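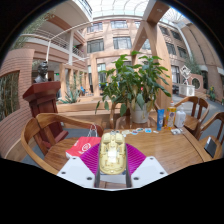 I spent most of February going over the same set of recordings, trying to decide which ones to throw away. The task is dull on purpose. You pick up a small yellow piece from the table, carry it to a gray mat with a cat printed on it, and let go. A person does this with a hand-held gripper, the camera on the gripper records it, and a policy is trained on what the camera saw and how the gripper moved.

We had 666 demonstrations when we stopped. After I filtered them there were 433. The policy trained on the smaller set does better than the one trained on all of them, and I want to write down how I did the filtering while I still remember it.

My first filter was a bad one. I sorted the demonstrations by length and dropped the longest, on the theory that a long one was a clumsy one. Some were. A lot of the others were long because the person came in carefully, adjusted the angle of the fingers once, and closed on the piece cleanly. Those are the ones I want most. The short ones included a fair number where the gripper came down fast and shoved the piece along the wood before catching it. The policy trained after this filter was quick and bad. It would push the piece toward the edge of the table and then follow it.

Volkan Kozan, who wrote our tracking code, had been telling me to look at the last stretch before the fingers close and ignore everything else. I had been putting that off because it meant marking the closing moment in every recording. We had a script for it, called Brokik, but it was written for a different gripper and took any small twitch of the fingers as a grasp. I fixed the threshold by hand on one afternoon's recordings and then let it run on the rest. It still gets some wrong. I corrected the ones I found.

Once the closing moment is marked, the rule is simple. Take the path of the gripper just before it. If the fingers change direction sideways more than once in that stretch, the demonstration goes. If the tracking jumps, it goes. Everything else stays, no matter how long it took to get there. 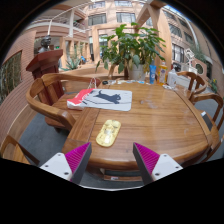
The tracking jumps were worse at this table than in our own room. The top is varnished and the roof over the atrium is glass, so there is a lot of light coming down on a shiny surface. When the gripper is low and most of the view is tabletop, there isn't much for the tracker to hold on to except the grain and the reflections, and reflections move when you move. The mat helps. So does having other things standing around on the table. I had planned to clear it before we began, and Volkan talked me out of it. He was right, and I've stopped clearing tables.

The other thing I changed was how people start. In the early recordings everyone began from the same comfortable spot, elbows in, piece straight ahead. That gives you a policy that only knows one approach. For the later ones I asked people to take a step to one side or the other before each recording, or to begin higher up, and to move the mat every so often. It makes the collecting slower and people get tired of it. I don't have a clean comparison for this part, as I changed it halfway through and didn't label which recordings came before the change. I should have.

For testing I used 12 layouts, the same ones for each policy. A layout is a position for the piece, a position for the mat, and a starting position for the arm. I drew them on paper and set them up by eye against the drawing. The policy trained on everything failed on 3 of them. The one trained on the filtered set failed on one, where the piece started very close to the edge of the table and the arm stopped above it and waited. The policy from my first filter, by length, failed on more than half.

I know this is a small test. One layout going the other way would change how it sounds. What makes me trust it a little more is the way the failures look. With the full set, the arm wavers from side to side just above the piece, the same as people do when they aren't sure they're lined up. With the filtered set I haven't seen that.
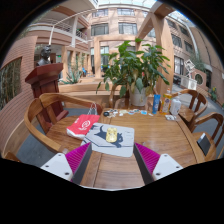 Could you get the same result by training on fewer demonstrations picked at random?

I tried that with a random set of 433, and it came out no better than the full set. The side-to-side wavering was still there. I only drew one random set, so it may have been an unlucky draw, and I'd like to repeat it with a few more before I say anything firmer.

The training code is the same as in my older posts about Sorora, with nothing changed except the list of recordings it reads. I left the learning rate alone too. It was tempting to tune it after the first filter went badly, but then I wouldn't have known what I was comparing.

Next I want to run the same rule on the Coven recordings, which are all of hanging things on hooks. I suspect it will throw out too much there. When you hang something you do move sideways near the end, on purpose, to find the hook, and my rule can't tell that from hesitation. Volkan thinks the release should be treated separately from the grasp. That means marking a second moment in every recording, so I'll be back in the script for a while.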